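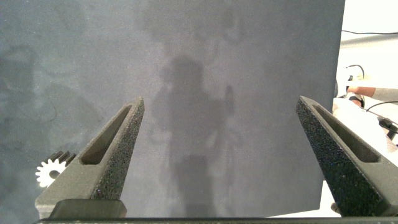

November 9, 2020
Notebook, cell 2. Entry by Anjana Akanda.
Demonstration for the Waltex visitors, and notes on the gear pick.

Present: me and Lirnau's cell technician for the full session, three people from Waltex for the middle part. Purpose as agreed in the emails: show the gear pick-and-place on the gray surface with the wrist camera live on the big monitor, let them see a failure and a recovery, answer questions on finger design and changeover. No cycle time promised. They asked for one anyway, see further down.

Setup

Arm, controller and gripper as left from last week. Printed fingers, the slotted pair with the pointed tips. Mounting screws checked with the small driver before power-up. One on the left finger took a quarter turn, the others did not move. Marked all of them with paint pen so we can see next time.

Workpiece: white gear, single part, placed flat. Start position for the demo program is to the left of the gripper center line when the arm is at the look pose. I kept the old offset even though it puts part of the gear behind the left finger in the camera view. The detector was trained with that occlusion and does worse when the gear is fully in the clear, which I still want to understand. The teeth are the only strong feature. The central hub does very little for the score.

Look pose height unchanged. Grip width at look pose: fully open. Approach speed reduced to 28 percent for the visit. Safety zone on the floor taped again, the June tape had lifted at the corner nearest the door.

Lighting

Main problem of the morning. Overhead lights only, nothing at the side. Anyone who leans in puts a shadow on the surface, head and shoulders, right between the fingers, and the exposure stays where it is because the bright strip to the right of the surface holds it down. Mean gray level on the surface moves enough to matter. Cable shadows on the left are fainter but they are there all the time, and they have curved outlines, so the detector sometimes offers one as a low-score candidate. It has never won over the gear so far.

Things tried:
Exposure locked at the value from the calibration sheet. Better. Bright strip clips to white, no harm done.
Region of interest cut down to exclude everything right of the surface. Better again. Candidates from the clutter on that side went away, including the loop of black cable that scored as a partial ring twice last week.
Score threshold raised one step. Worse. Lost the gear on every run where somebody stood close. Put back.

Left it with locked exposure and the smaller region. Saved as "visit" on the controller, do not overwrite the normal recipe with it.

Demonstration

Started after the safety talk. Javier was the recipe name on the pendant in the old software and it is still on the printed sheet, so the visitors were briefly confused about who Javier was. The sheet needs reprinting with the current name.

Run one. Look, detect, approach, close, lift, place. Clean. Placed gear sat flat.

Run two. Same, but I asked one of the visitors to move the gear by hand to a place of their choosing inside the marked area, with the arm stopped and the enable switch released. They put it near the far edge. Detected on the first image. The approach came in at the limit of the wrist joint and the controller gave the soft warning but finished. Would not want to do that at full speed.

Run three. Planned failure. Gear standing partly on a shim so that it was tilted. Tips closed on the upper teeth, gear rotated out, grip check reported empty, arm returned to look pose and tried again. Second attempt also failed. The program then stopped and asked for the operator as intended. The visitors were more interested in this than in the two good runs. One of them wanted to know whether the grip check uses force or finger position. Position only. We have no force reading on this gripper worth using at that size of part.

Run four. Not planned. They asked to see what happens with a person leaning over the surface. Did it with one of us standing well outside the arm's reach so that only the shadow fell on it. Detected, but the score dropped and the reported angle of the gear jumped by one tooth between consecutive images. For a plain pick that makes no difference. For meshing with a second gear it would.

After that we let the program repeat while we talked. Lifetime counter on the finger pair stood at 287 closings when I switched off.

Questions from Waltex, with the answers I gave

Why printed fingers and no bought ones? Turnaround. A changed tip can be drawn in the afternoon and be on the arm next morning. They do wear.

What are the slots for? Less material, a bit of give along the length, and a faster print. I said clearly that we have not measured the give. Somebody should, before it gets repeated as a fact.

Does the surface finish matter? On the outside no. On the inner edge yes. The grainy finish holds the teeth better than the smooth test pair did, but it picks up dust and has to be brushed.

Could it pick from a bin? Not with this camera position. The fingers take too much of the view from both sides and there is no depth. For flat parts on a plain background the arrangement is fine.

How long to teach a new part? I said a working day for a part of similar size and contrast, longer for anything gray. White on gray is close to the easiest case we have and I told them so.

Cycle time? I declined to give a number from a run at reduced speed. They noted that. Will send a proper figure after a run with the normal recipe and the guard closed.

Is the Skoltlow cell the same? Same arm, different gripper, fixed camera above the table. Told them the two cells are not comparable on detection scores and they should not put them in one table.

Problems noted during the session

1. Monitor lag. The live picture on the big screen is clearly behind the arm. Harmless, but people watch the screen and think the gripper closes early. Either show the camera on a smaller local monitor or put a line about it on the sheet.

2. Cable on the right side of the surface. The black one that runs down toward the clamp has crept inward. It is not inside the working area but I do not like the direction it is going. Needs a second tie point.

3. Hands. With visitors at the right side of the table it is natural to point at things, and arms come in over the edge. All of this was with the arm stopped, but the habit is bad and I was slow to say something. Next visit: everyone on the left of the tape, pointing is done on the monitor.

4. The side table is full again. Nothing on it was needed for the demonstration. Clear it before the next calibration, the white items in particular reflect.

5. Left finger tip. After switching off I looked at both tips under the loupe. Left has a small flat on the inner side, right is still pointed. Uneven. Could be the print, could be that the gripper does not close symmetrically. Checked by closing on a feeler strip: left finger touches first. So the gripper, or the mounting block is not fully seated. The screw that took a quarter turn is on that side. I have not taken it apart today.

Calibration check after the session

Ran the short dot pattern check with the normal recipe restored. Offset in the long direction of the surface within the allowed value. Offset across it just within, and on the same side as last time. Wrote both on the sheet by the controller. If it goes the same way once more I will redo the full hand-eye calibration and not wait for the scheduled one.

Restored: normal recipe, exposure auto, full speed setting locked out with key. Gear back in the parts drawer, shim with it.

To do

Take off left finger, clean the mounting face, refit, repeat the feeler check. (me)
Print one more pair from the current file, same material, same orientation on the bed. (Lirnau)
Second tie for the cable at the clamp. (Lirnau)
Retrain the detector with images that have a person's shadow across the surface, several positions, locked exposure. Include images with the gear fully visible as well, so we get rid of the dependence on the finger occlusion. (me)
Diffuse side light: borrow the panel from the inspection bench and try it before ordering anything.
Cycle time run with guard closed, then mail to Waltex. (me)
Reprint the operator sheet with the correct recipe name.

Added later, same day: Waltex wrote to ask for the finger drawing. I have no objection but the file has the old tip radius in it. Hold until the drawing matches what is on the arm.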